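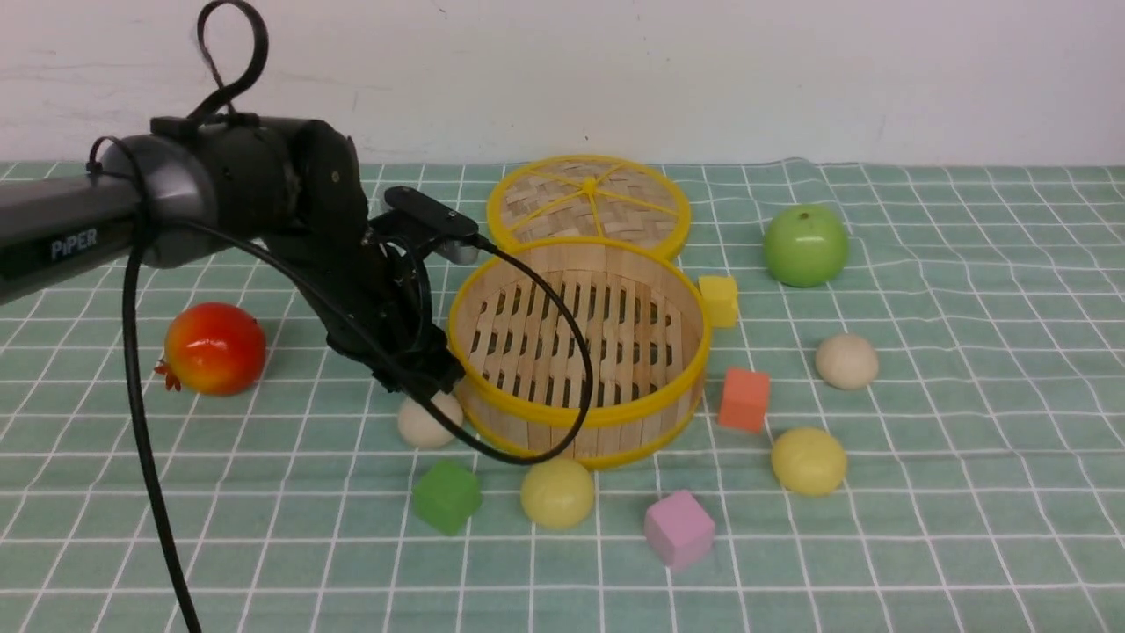
Breakfast Habits Among First-Year Students at Kurholm
Student project report submitted by Arnar Bisgaard, November 9, 2018

1. Purpose
The project examined how often first-year students eat before morning classes, and what they choose. A paper survey was handed out in March to 200 students in the Pulham and Azar residence halls.

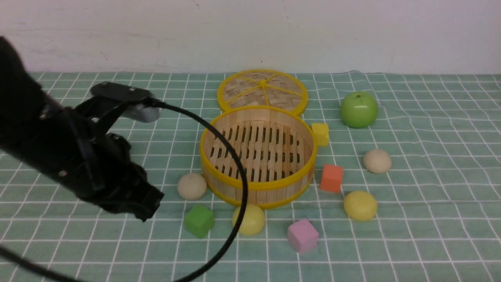

Fig. 1. Bamboo steamer basket on a grid-print tablecloth.

2. Method
The form contained 11 questions and covered one school week. Forms with missing pages were left out. Students who cook in the shared kitchens were asked to list their equipment.

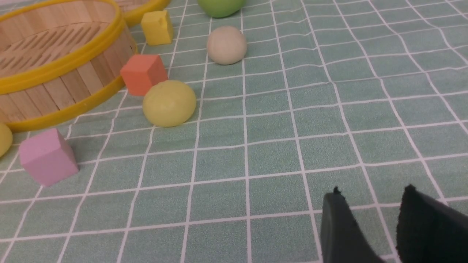 Photo: A. Bisgaard

3. Results
Students with a class before nine skipped breakfast more often than those who started later. Bread and cereal were the most common choices. Steamed and boiled foods were named mainly by residents of Azar, where the kitchens open earlier.

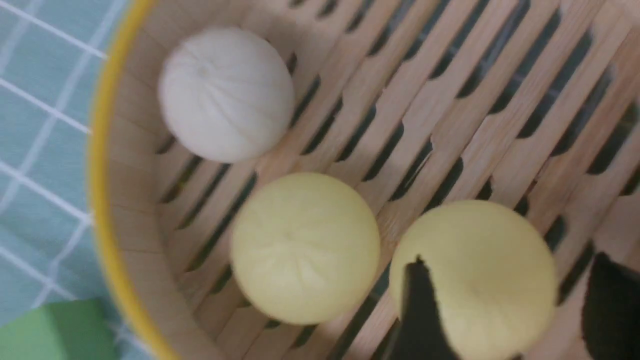
Word count: 524 (full report with appendix)

4. Recommendation
It is recommended that the Tallilo dining hall open 30 minutes earlier on class days for one trial term.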